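How to clean the dust out of an old desktop tower

Got a hand-me-down tower that sounds like a hair dryer? Mine did. Clean it before you spend money on fans. Takes 30 minutes, maybe less if you don't stop for coffee like me.

What you need: Phillips screwdriver, can of air, soft paintbrush, a few cotton swabs, rubbing alcohol. Small dish for screws. Don't skip the dish.

Shut it down. Switch off at the back, pull the power cord, hold the power button for 15 seconds. Take all the other cables off too – snap a phone pic first so you know what goes were.

Lay it on its side. Screws out, slide the panel back, lift. Touch bare metal on the case before you touch anything else.
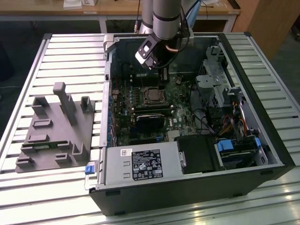
Tower on its side, panel off, motherboard facing up.

Now the air. Short bursts, can upright. Hold the fan blades still with a finger, dont let them spin. Brush the heatsink fins, then air again. Power supply gets air from the outside only – never open it.

Swabs and alcohol for the sticky stuff on fan blades. Let it dry fully.

Filters: if yours pop out, rinse them, shake, leave overnight. Arlo Quintanilla wrote in to say he does his every August. Good enough.

Panel back on, cables in, power up. Still loud? Probably a worn fan bearing. Swap that fan.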